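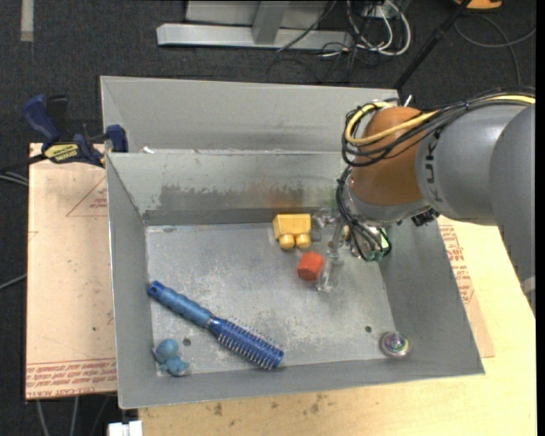 How often should the metal sorting bins be wiped out? Once every 8 working days is plenty, and sooner if the toy blocks start coming out with gray on them.

December 19, 2019

I'm putting that first so it's easy to find next time somebody comes to my desk with the question, and I do mean my desk, because I seem to have become the bin person, which suits me fine.

I spent most of the morning on the bins and the toys. The pale scratches on the floor of the front one are in the metal and no amount of rubbing is going to shift them, so please don't go at them with the scouring pads again (I did, back in April, and all I got was more scratches and a sore wrist). The dark smudgy band along the back wall is another matter. I tried warm water with a drop of Helmy on a spare corner of the old bin in the store room, left it 10 minutes and rubbed with a soft cloth, and a similar mark there came up nicely. I'd like to do the same on the good bins after the break, when I can take my time over it and let everything dry properly before the toys go back in.

The toys themselves are in better shape than I expected! The yellow block with the two round knobs is still my favorite and it is wearing very well. The red one is fine too. I washed the whole Illanar set in the sink last week, piece by piece, and dried them on a tea towel, and then of course I found 2 more under the bench after I'd emptied the water. They have had their own little bath now.

Somebody please pick up scraps of paper when they see them. They like to settle in the seam between the two bins, and once they get down in there it takes tweezers and a fair bit of muttering to get them out.

Honeylyn Cruzado asked whether we should order liners from Breremel. I looked them up, and the nearest size would leave a gap along the sloping sides where small pieces could slip under, so I've said no for now, though I'm happy to be talked round if there's a deeper one in the new catalog. The shelf label for the spares should read 2190, by the way. I wrote it wrong on the lid and have crossed it out.

Still to do: buy soft cloths, find the lid for the Plulton box, ask Honeylyn where the tweezers went.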